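Cuevas Produce Hall, Packing Standards Meeting
Monday, August 28, 2023

Minutes of the previous meeting were accepted with one correction: the tray depth in item 3 is to be read as the inside depth.

1. Mixed fruit tray. The Homoteck open tray stays in use through the end of the trial. Contents per tray remain one each of pomegranate, apple, mango, banana and plum. Fruit is set out on the brown table to the right of the tray before loading. Maximum loaded weight is unchanged.
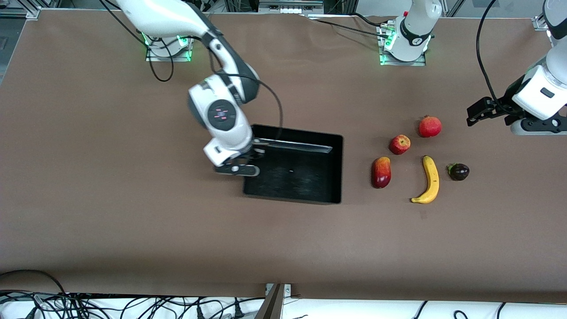

The Narnesex delegate objected that the banana should go in last, as it marks under the weight of the pomegranate. Agreed. The packing sheet will be amended to read: pomegranate and mango first, apple and plum next, banana on top.

2. Trays. Clurnonero has quoted for 300 trays with the same low walls. Stock on hand is 254, of which 16 have bent corners and are to be withdrawn. Order deferred until the revised price is received.

3. Labels. Variety names to be dropped from the short label. Origin stays.

Open items: revised packing sheet (Cuevas), tray price (Clurnonero).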